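Workshop notebook, Saturday, start 7:40

Second day on the Wosberg bench lathe. Carrying on from where I left the headstock apart.

Spindle bearings first. Cleaned both races with mineral spirits and let them dry on a rag while I went over the housing. The front race has a dull band on the loaded side. I can feel it with a fingernail but can't catch on it. The rear one looks fine. I am going to reuse both for now and see what the runout is. If it's bad, Zoubi has the front bearing in stock and can ship it in February.

The old grease had gone to wax. Someone before us packed the housing completely full, so most of it had pushed out past the felt and picked up chips. New grease is the Wutitz medium. Filled the front bearing about a third and wiped the rest back out. Felt seals cut from the 5 mm sheet, soaked in oil before fitting. First one I cut too small, threw it out.

9:15. Spindle back in. Preload nut: tightened until there was a slight drag turning by hand, then backed off a hair and locked it. Ran it 30 minutes at the low speed with the cover off. Front housing got warm to the hand and stayed there, no climb after the first stretch. Rear stayed cool. Stopped, checked the nut, it had not moved.

Runout on the spindle nose with the dial indicator: 7 microns. Moved the indicator base and took it again, same reading. Better than I expected with that band on the race. On the chuck it's a lot worse, but that's the chuck. The jaws are bellmouthed and need grinding. Not today.

Belt. The one that came off was the wrong section and had been riding on the bottom of the groove. That explains the polished pulley. The replacement from Prandmont is the right width but a bit long, so the motor plate is now nearly at the end of its slot. Next time order one size down. I wrote the part number inside the belt cover in paint marker.

10:50. Rasha Hakim came by to look at the tailstock. She thinks the wear is all in the base and not the ways, and after blueing it I agree. Contact was only on the two outside corners. Her suggestion was to scrape the base flat first, then shim between base and body to get the height back. I had been planning to shim under the base, which would rock. Going with hers.

Scraping log, tailstock base:
Pass 1: two corners only, heavy cut.
Pass 2: same corners plus a strip on the operator side.
Pass 3: contact across the front edge.
Pass 4: spread to the middle, still hollow at the back.
Stopped there, my wrist had had enough.
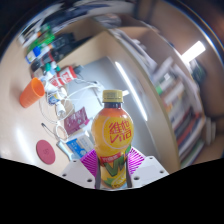 Blueing was too thick on pass 2, so don't trust that one. Use less than seems right and rub it out with the palm. The carbide blade also needs a bigger radius. It was leaving a line at each side of the cut, and I lost time stoning those off.

1:30. Test bar between centers, tailstock clamped as it is now, unshimmed. Low by 36 hundredths of a millimeter at the tailstock end. That number will grow as the scraping goes on, so no point cutting shim yet. Side to side I left alone, the set-over screws are both seized in the body. Put penetrating oil on them and stood the body on end so it runs down the threads.

Cross slide gib is out and in the tray marked 2. It has a slight bow. Don't straighten it in the vise, I want to check it on the plate first.

Left to do:
Finish tailstock base, probably four or five more passes
Free the set-over screws
Check gib on surface plate
Order shorter belt, more blueing, brass shim
Grind chuck jaws
Find the missing oiler cap for the apron (it was in the blue tray before the move)

Power is off at the wall and the belt cover is only hung on one screw. Please leave the spindle nut alone.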